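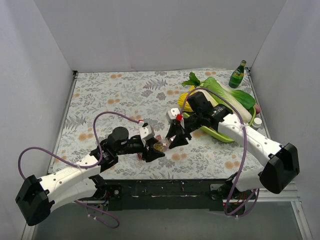

Uken has begun the second stage of a project to gather examples of two-armed handling for a learning system, the company said on January 28, 2020. The work is being done at its site in Lirnitz, where operators guide pairs of arms through kitchen and table tasks while joint positions, gripper openings and camera views are stored together. The first stage used rigid blocks on a bare grey surface. The second uses household goods on printed cloth, and includes small crinkled transparent packets held between both grippers, with a bowl of vegetables and bottles left standing on the same table.

Patterned cloth was chosen after early tests by Imton, which trains the control model. A model trained only on the plain surface did poorly when the background changed, and often closed its grippers short of the object. Sheets with leaves and flowers are now part of the standard set and are changed between sessions.

Clear packaging is the harder problem. Film reflects the lamps, shows whatever lies behind it and changes shape when touched, so its edge is difficult to place from a single view. Each arm therefore has its own camera module at the gripper, and a further fixed camera covers the whole table. The three views are stored against one clock.

Uken plans 700 recordings for the packet tasks, of which 400 will go to Imton for training in February. A further 20 are kept back for checking and will not be used to adjust the model. The rest will be released to Imton once the first training run has been reviewed.

Operators are asked to work at an even pace and to leave small errors in. A grasp that slips and is taken again stays in the set, marked as a second attempt. Recordings are thrown out if a camera drops out, if a cable catches on an arm, or if the joint data and the pictures drift apart. Objects that are not part of the task are moved between recordings, so that the model does not learn to rely on where a bowl or bottle happens to be.

The data format, listed as Zeman 501, is shared by both firms. It stores the task name, the sheet in use and the objects on the table with each recording. Uken said older recordings from the first stage would be converted to the same format, but gave no date for this. Force readings are not included, as the present grippers have no sensor for them. Imton has asked for motor current to be stored in their place, and a test of this is under way on one pair of arms.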